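The success rate is the wrong number

In July a two-armed sorting cell at the Stumarska works dropped a part. The part was a small moulded plug, the kind that goes into the back of a pump housing. One of the grippers lifted it, carried it part of the way, and let go a short distance above the bench. It bounced off the edge, landed between the frame and the guard, and stayed there. The cell carried on. It logged the cycle as complete, moved to the next plug, and did 11 more cycles before a fitter walking past heard something rattle and pressed the stop button.

The fault report put this down as a single failed grasp in a run of 3000, and the run was passed. On the figures that was the right decision. I think it was the wrong one, and I think the way we report faults in this line of work makes it very easy to get wrong.

I should say what my interest is. I spent the better part of my working life on maintenance, first on conveyors and then on robot cells, and for the past few years I have been asked in after things go wrong. I was asked in at Stumarska. I was paid for it. The people there were helpful and let me see everything, and they have since changed the cell in most of the ways I am going to argue for. My complaint is with a habit that is found nearly everywhere.

The habit goes like this. A cell is trained or programmed to do a job, it is run a great many times in simulation, and then it is run a smaller number of times on the real bench. At each stage someone works out the share of cycles that ended well. If the share is high enough, the cell goes forward. The failures are put in a column and the column is added up. After that they are mostly not looked at again.

What this leaves out is whether the cell knew it had failed. A gripper that misses a part, notices that its fingers have closed on nothing and stops for help has cost you a minute. A gripper that drops a part, believes it is still carrying it and goes on to place thin air in a tray has done something much worse, even if the part is worth pennies. Both go in the same column. In the Stumarska logs they had the same code.

I went back through those logs and sorted the failures by hand. There were 73 in the run. Most were the first sort, noticed and recovered, with no harm done. The report had left those out of its headline because the cell had put them right by itself, and I have no quarrel with that. The drop was the only one the cell missed altogether, and so it became the only one that counted as a failure. A reader of the summary would think the cell had one small weakness. A reader of the log would see a cell that was fumbling fairly often, catching itself nearly every time, and relying wholly on one check to do so. When that check gave the wrong answer there was nothing behind it.

The check was finger width. The controller looked at how far apart the fingers were after closing. If they were fully shut, it took it that nothing was there. If they had stopped short, it took it that a part was held. This works well enough until a shred of packing film gets caught between the pads, and then the fingers stop short on the film and go on stopping short for as long as it stays there. The plug slipped out and the film did not. So far as the controller was concerned, it had a good grip on something for the next 11 cycles, and it tipped nothing at all into the tray 11 times over.

None of that could have turned up in the simulated runs, and it is worth being clear why. There was no film in the simulation. There was a bench, two arms, a bin, a tray and a part, all of them clean, and the part was always the same part. Anyone who has stood next to a real bench at the end of a shift will know how far that is from the truth. 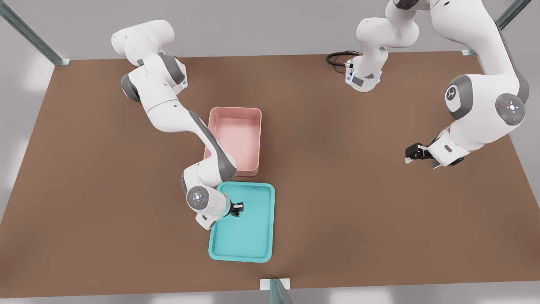
I am not against simulation. I have seen it save a great deal of broken equipment. Two arms working over one surface can do each other real damage, and I would far sooner find out on a screen that an elbow passes too close to a wrist than find out by the noise. For questions of reach, timing and clearance it is a very good tool. It will tell you whether an arm can get a part over the rim of a tray without catching it. It is poor at telling you what the pads feel like after a month, or what happens when a cable is left where a link wants to go, unless somebody thought to put those things in.

That is the part I would press. Somebody has to think to put them in, and the reporting habit gives them no reason to. If you are judged on the share of good cycles, every awkward thing you add to the simulation makes your figure worse. A team that adds film and worn pads and a part with flash on the edge will show a lower score than a team that leaves them all out, and will have the better cell. I have sat in meetings where the lower score was treated as the problem.

The supplier in this case, Plandoris, had in fact written a second check into the controller. It used a weight reading at the wrist, and it would have caught the drop at once. It had been switched off during commissioning. The plugs were light enough that the reading was noisy, the noise caused stops, and the stops pulled down the figure. No one hid this. It was in the change notes, in one line, with a reason that looked sensible by itself. A false stop was counted as a failure and an unseen drop was not, until it was found. Given those rules, switching the check off made the cell better on paper.

I would like to see three changes, and none of them is expensive.

The first is that every fault report should give two figures. One is how often the cell failed. The other is how often it failed without noticing. The second should be the one at the top of the page. A cell that fails one time in ten and always knows it can be put to useful work with a person nearby. A cell that fails far less often but keeps going should not be left to run by itself, whatever its score.

The second is to break it on purpose. At Saltuten, where I did some work on a packing line, they took a set of parts and spoiled them. Some were oily, some were bent, some had tape on them. Then they ran the cell for 400 cycles with the spoiled parts mixed in and recorded only what the cell believed at each step against what was so. It took two shifts. It found three ways of fooling the grippers, and two of them had never come up in normal running. They would have come up sooner or later, with product going out of the door.

The same can be done in simulation, and more cheaply. Make the part vanish from the fingers halfway across and see what the arm does. Leave the reading saying that it is still there. If the arm carries on to the tray, opens, and goes back for the next one, you have learned something that no number of clean runs would show you.

The third is that no check should be switched off to improve a score. If a check causes too many stops, fix the check, or live with the stops, or say at the top of the report that the cell now runs without it. The Pimentel cells, which I looked after for some years, had a printed card on the guard door listing anything that had been disabled and by whom. It was an ugly card and managers did not like visitors seeing it. I never knew a check to stay off for more than a fortnight.

The usual answer to all this is that it was only a plug. It was. Had it fallen the other way it would have gone into the tray and done no harm at all. But the same controller, with the same single check, was due to be fitted to a cell handling cast parts weighing several kilos, with an operator loading from the open side. The paperwork for that cell relied on the result of the plug run. It quoted the success rate and did not mention the film.

The weight check at Stumarska is back on. They fitted a better sensor and set it so that two bad readings in a row are needed before it stops the arm. The cell stops more often than it did and somebody has to go over and clear it. The operators grumbled for a while, and I understand that the heavier cell has been put back until its own tests are done.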